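Search reports
All sections
Sort by newest

8th December
By Xinyi Feng

Hi Sixten,

You asked for the chatty version this time and not the one with all the headings, so here we go, with a mug of tea at my elbow and the lab finally quiet.

The big thing since the May report is that we changed how we teach the arm to move fruit between the refrigerated cabinet and the basket. Back then we were still training one policy to do the whole job in a single sweep, and you'll remember how that looked on the Brodach visit: lovely smooth motion, right up to the moment when the finger got near the cabinet and everything went mushy. The arm would hover and dither and then commit to something silly. We spent most of the summer feeding it more of the same demonstrations, which made it dither a bit more confidently!

So we split it. There's now a slow part that decides what to go for and where it should end up, and a fast part that only cares about the last little stretch before contact and just after it. Hebden (our name for the fast part, after the town where I first scribbled it on a train ticket) runs on its own short loop and is allowed to ignore the slow part for a moment if the fruit shifts. That "allowed to ignore" bit took us ages to get right. Give it too much freedom and it chases a rolling plum like a cat. Too little and we're back to the old hovering.

We trained the new setup on 300 demonstrations, all done by hand on our own bench, and then ran a proper test with 30 trials for each of 6 kinds of fruit. I'm going to hold the full table for the written annex because I want to recheck two of the rows, but I can tell you the pattern. Round, firm things are basically fine now. Mangoes went from our worst case to one of the better ones, and that made my month. I think it's because they're big enough for the finger to get a decent surface under, and the fast part seems to have learned to tuck in low and let the weight settle before it lifts. I say "seems to" on purpose. We haven't run the version with the low approach blocked, and until we do I can't swear that's where the gain comes from.

The lumpy, dark stuff is still hard. The slow part loses the outline of a dark item when there's a shadow close by, and it will sometimes aim a bit to one side of the real middle. On a yellow basket floor it does better than against the gray of the cabinet, so some of this is plain contrast, and we've got a small fix half written that brightens the crop before the outline step. I'd like to try it before anything more ambitious.

Other news, in no order at all. The Rellard controller is in and works, after a miserable week in which a loose ground connection had us all blaming the software. Studside sent the second set of finger covers and they're grippier than the first, but they pick up fuzz, so we wipe them down between runs now and have written that into the procedure (the first day's trials were thrown out and redone). And the cabinet's ledge turned out to matter a great deal. The arm kept treating it as part of the opening, so I added it to the collision model as its own shape. It's an ugly little block in the software, but the scraping noise has gone away.

Money: we're on track, with one change I'd like your okay on. I'd planned to spend the next slice on a second camera. I'd prefer to spend it on demonstration time, because I think getting us from 300 up to 1000 would buy more than another viewpoint would, especially for the dark items. If you hate that idea, tell me soon and I'll send the camera quote back round.

What I'd do next, if you agree: the blocked-approach test first, then the brightening fix, then the long run of new demonstrations over the winter. I'd also love to try a cluttered basket, as we've been very kind to the arm so far on that front.

One from the mango runs, at the cabinet end:

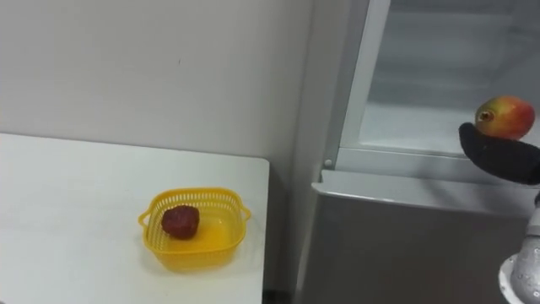

Sixten Rønning: Thanks, Xinyi, I enjoyed this much more than the last one. Go ahead and move the camera money to demonstrations, but please do the blocked-approach test before you start collecting. If the low tuck is what's helping, I'd want the new demonstrations to include plenty of cases where it isn't possible. And send me the two doubtful rows even if they look bad.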